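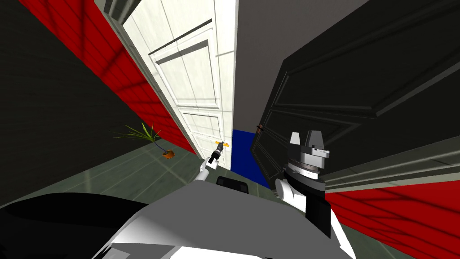 Panel door

A panel door is a door made from a framework of solid members with thinner pieces, called panels, set into the spaces between them. It is one of the oldest door types still in common use and is found in houses, apartment buildings, churches, offices and furniture. The same method of construction is used for cabinet doors, shutters, wall paneling and the backs of wardrobes. In American building practice the term also covers molded doors that copy the look of a framed door without being built that way.

Background

The earliest wooden doors were made of boards laid side by side and held together with crosspieces. These are known as batten doors or ledged doors. They are simple to make, but wide boards swell in damp weather and shrink in dry weather, and a door made only of boards changes width with the seasons. In winter gaps may open between the boards. In summer the door may stick in its opening.

Frame and panel construction deals with this problem by separating the part that gives the door its size from the part that fills it. Wood moves very little along its length and much more across its width. The frame members are narrow, so the overall size of the door stays nearly the same. The panels are wider, but they sit in grooves and are left free to move. Framed doors were known in the ancient Mediterranean world, and examples in wood, stone and bronze survive. The method spread widely in Europe from the late Middle Ages onward, and by the eighteenth century it was the usual one for the better rooms of a house.

Parts

The upright members on the two sides of the door are called stiles. The one that carries the hinges is the hinge stile, and the one that carries the lock or latch is the lock stile. The horizontal members are rails. Most doors have a top rail, a bottom rail and at least one rail in between. The bottom rail is usually the widest, and the rail at the height of the latch is called the lock rail. Short upright members that divide the panels from each other are called muntins or mullions, depending on the region and the trade.

Stiles and rails were traditionally joined with mortise and tenon joints. A tongue cut on the end of the rail fits a slot in the stile and is held with glue, wedges or pegs. Dowels have replaced tenons in many factory doors. Machine-cut profiles on the edges of the stiles and rails, known as sticking, form both the groove for the panel and the decorative molding around it.

Panels may be flat, raised or recessed. A raised panel is thicker in the middle and cut down at its edges to fit the groove. A flat panel has the same thickness throughout and gives a plainer look. A bolection molding is one that stands out past the face of the frame and covers the joint between frame and panel. Panels are not glued. A painter who fills the joint with heavy coats of paint can lock the panel in place, and it may then split as it dries.

Common layouts

Panel doors are usually named by the number and arrangement of their panels. The two-panel door has one tall panel above a shorter one, or two of equal height. The four-panel door, with a pair of tall panels over a pair of short ones, was common in nineteenth-century houses in Britain and the United States. The six-panel door adds a pair of small panels at the top and is often called a colonial door in American catalogs. An old story holds that its upper part was meant to show a cross, but there is little evidence for this, and the layout can be explained by proportion and by the board widths available.

Doors with five horizontal panels stacked one above the other became popular in the early twentieth century. A door with a single large panel is often sold under the name Shaker, after the plain furniture of the religious community, whatever the age or style of the house it is meant for.

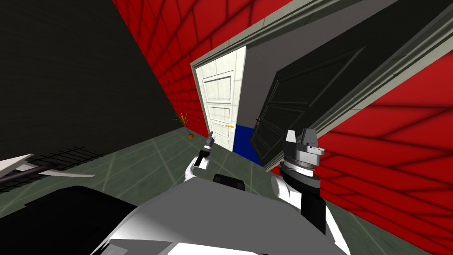 Miyuki Hamada

Materials

Softwoods such as pine and fir are used for doors that will be painted. Oak, walnut, cherry and mahogany are used for doors that will be given a clear finish. Exterior doors may be made of fiberglass or steel pressed to a panel pattern, with a foam core for insulation.

Many interior doors sold today are molded doors. Two thin skins of pressed wood fiber are glued to a light frame, and the space between is left mostly hollow or filled with a solid composite. Molded doors are light, cheap and stable. They do not hold screws well away from the edges and the lock block, and a damaged skin is hard to repair. Solid-core versions block more sound and feel heavier in use.

A third type has stiles, rails and panels cut separately from medium-density fiberboard. It takes paint evenly and has no grain to show through, but it must be sealed well on the top and bottom edges.

Hardware

Interior doors in the United States are usually hung on two or three butt hinges. Heavy or tall doors need a third hinge, which is normally placed midway between the others or a little above the middle. The latch is set into the edge of the lock stile and worked by a knob or a lever. Levers are easier for people with limited grip and are required on many doors in public buildings. Knobs remain common in older houses.

On traditional framed doors a large mortise lock was sometimes set at the lock rail, where it could weaken the joint if the tenon was cut away. Rim locks, which are fixed to the face of the door, avoid this. The bored latch, which needs only two round holes, became standard for new work during the twentieth century.

Painting

The usual order for painting a panel door by brush is moldings and panels first, then muntins, then rails, and last the stiles. Working in this order lets each brush stroke end neatly at a joint – the stroke follows the direction of the grain in each part. Edges are painted to match the room they face when the door is open, though practice varies. Gloss and semigloss paints are easy to wipe clean but show dents and brush marks more than flatter finishes.

Repair and reuse

Old panel doors are often worth repairing. A loose joint can be taken apart, cleaned and glued again, and a split panel can be closed with glue if it is free to move. Doors painted before 1978 in the United States may carry lead paint and should not be dry sanded. Stripping in a tank of caustic solution is quick but can loosen glued joints and raise the grain.

A framed door can be trimmed to fit a smaller opening, within limits. Taking too much from the bottom rail spoils the proportions, and cutting deeply into the stiles may expose the ends of the tenons. Hollow molded doors can lose only a small amount before the saw reaches the end of the inner frame.

See also

Batten door
Door furniture
Flush door
Mortise and tenon
Wainscoting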